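Notebook, February, bench by the window

Carried on with the small parts boxes this morning. The aim is still the same as last week: every set of wooden pieces gets its own box, the box goes on the shelf with a number, and whoever needs a set can take it without digging through the big drawer.

Started by emptying the drawer onto the bench and sorting by hand. Total came to 379 pieces. The inventory sheet says 400, so either 21 have gone missing or the sheet was never right. I think the sheet was wrong. It still lists the Raver cylinders, and we gave those back before the holidays. I crossed them out in pencil and will retype the page when the rest is settled.

Sorting rules, so that I do the same thing tomorrow:

Plain uprights go together by height. Don't mix the two lengths even when they look close, check against the steel rule.
Notched blocks go with the upright they were cut to sit beside. If a notch has been sanded out of square, it goes in the repair tray.
Anything with glue on it goes in the repair tray too.
Painted pieces are a separate job. Leave them in the bag.

The repair tray has 26 pieces in it at the moment. Most are just fuzzy on the end grain and need a minute on 220 paper. Four have split along the notch and I would rather cut new ones than glue them, the glue line always catches later.

Boxes. We have two kinds, the Vivine ones with the separate lid and the cheaper ones from Tian. The Vivine boxes are stiffer and the corners hold. The Tian ones are fine for flat pieces but they bow out when a tall block leans on the side. I am using Vivine for anything with an upright in it and keeping Tian for washers, dowels and offcuts. If we run short I'll order more of the first kind. Last order was a pack of 20 and it went faster than I expected.
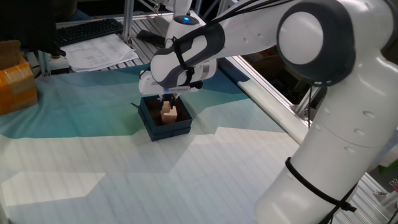
Order of packing matters more than I thought. I tried the notched block first and then the upright, and also the other way around. With the low piece in first there is something for the tall one to stand against, and it stays up when the box is carried. With the tall one in first it tips as soon as the second piece touches it, and then you are fishing around in a dark box for something lying on its side. Low piece first from now on.

A strip of felt on the bottom would help with the sliding. I tested one box with felt and one without, carried both down the hall and back. Pieces in the felt one had hardly moved. The felt does make the inside a little shallower, so the tall size may stand too high for the lid. Need to measure before cutting more.

Hanyu Xia came by before lunch and looked over the labels. Two comments, both fair:

1. Put the label on the short end, so it can be read when the boxes are pushed in on the shelf. I had it on the lid.
2. Write the piece lengths on the label as well as the set number. People remember the size they want, never the number.

Redid the labels with the Cleltia label maker. The wide tape jams if you print more than three in a row — let it sit a moment, then go on. The narrow tape is all right. Black on white reads best under the bench light; the clear tape disappears on a dark box.

Afternoon: sanded the first part of the repair tray. Nine done and back with their sets. The notches clean up well with paper wrapped around a flat stick, better than with the file, which rounds the inside corner. One upright came out slightly short after squaring the end, so I marked it S and put it with the shorter length. It measures close enough.

Shelf space: the lower two shelves take roughly 100 boxes if stacked two high. Three high is possible but you have to lift the top ones off to read anything behind, so two.

To do:
measure felt thickness against the tall uprights
cut four new notched blocks, same stock as before
retype the inventory page without the Raver parts
ask Hanyu whether the painted pieces are staying
more narrow tape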